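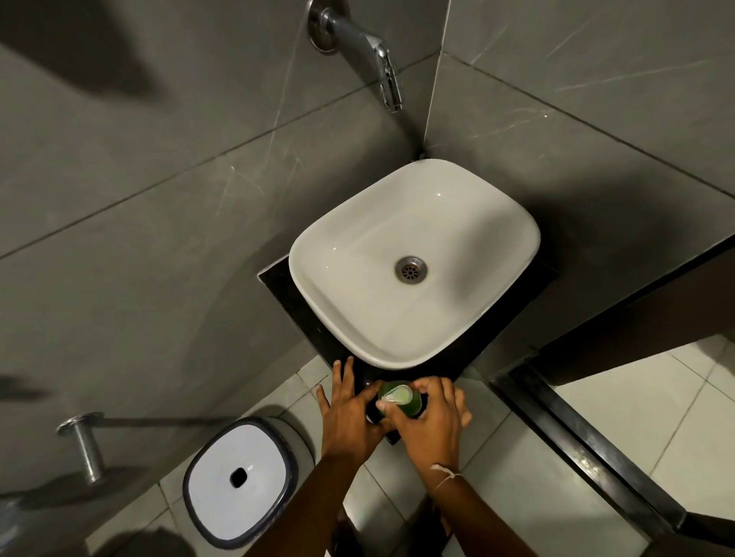
How do you teach a robot to wash its hands?

Funny question. Our club got stuck on it for a whole season. The club is the Rostside Robot Club, 16 kids, ages nine to twelve, and one very patient coach, Hatsue Uchida. Our robot is called Brernero. Two arms, no legs, squeaky left elbow.

First try: we just told it. "Get soap." Nothing happened, of course. A robot doesn't know what soap is. Doesn't know what GET is either, not the way you do. You've been grabbing stuff since you were a baby. Brernero started at zero.

So we broke the job into tiny steps. Try it at home, it's harder than it sounds! Write down every single thing your hands do at the sink. My list had 2 steps. Coach Uchida laughed and said go look again. Next list had 14.

Stuff I forgot the first time:
Find the bottle.
Put one hand where the soap will land.
Put the other hand on top of the pump.
Push down. Not sideways, the bottle tips over.
Stop pushing.

See, two hands doing two diffrent jobs at once. One pushes, one waits underneath. You never think about it. A robot has to have both parts worked out, and the timing too.
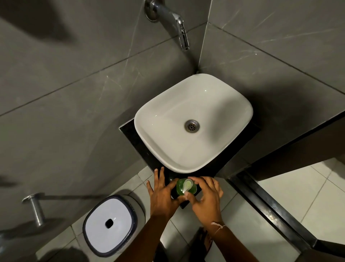
Next word to learn: demonstration. Means showing. Insted of writing rules for everything, you show the robot lots of people doing the job, and a computer program looks for what stays the same. Hand goes under the nozzle, every time. Finger pushes down, every time. The color of the bottle? Doesn't matter much. Big sink or little sink, same idea.

One demonstration isn't enough. What if the bottle is on the other side? What if somebody is left-handed? We ended up with 115 of them. Very clean hands in our club.

And pushing too hard is a real problem. Brernero can't feel much, so we put a squishy sensor on its fingertip. Squish a little, keep going. Squish a lot, stop!

We took it to the Fambridge meet in March. It did the pump part on the second go, soap in the palm, big cheer. Then it missed the faucet. Onishi team beat us with a towel folder, fair enough, it was really good.

Faucets are next. Got ideas? Bring your list of steps to club, pencil is fine.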